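Rainfall at Two Sites in the Burkus Valley: Project Report

4. Results

The Amley gauge collected over 900 mm during the study period. The Lacson gauge, on the east side of the ridge, collected 400 mm. We expected a difference but had guessed it would be smaller. Most of the gap came from a few long storms in January, when the wind was from the west the whole time.

Short storms gave a different picture. In these the two gauges often agreed closely, and once Lacson was ahead by 15 mm.

5. Problems

The Lacson gauge clogged with leaves in the fall and we lost those readings. We left the gap in the table and did not fill it with an estimate. The Stemow logger also reset its clock after a battery change, so its times were 60 minutes off until we corrected them in the spreadsheet.

Wind was not measured at either site. We used the airport record — it is the nearest one, but it sits on flat ground and may not match the ridge.

6. Further work

A third gauge on top of the ridge would show where the drop in rainfall begins. The gauges should also be read at the same time, 7 a.m. if possible. Ours were read whenever one of us could get there, and this makes the daily totals hard to compare.

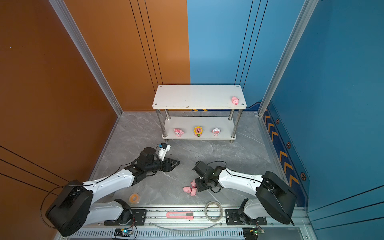
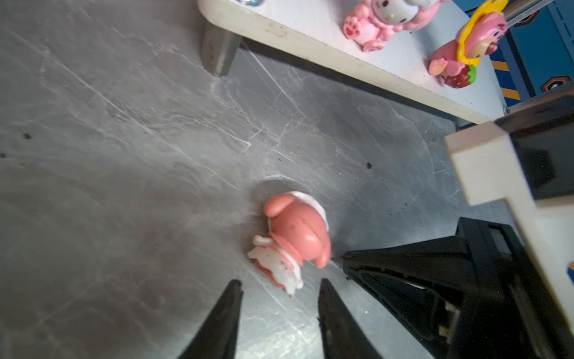 Figures 5 and 6. White two-tier shelf (Fig. 5); pink and white figurine on gray marbled surface (Fig. 6).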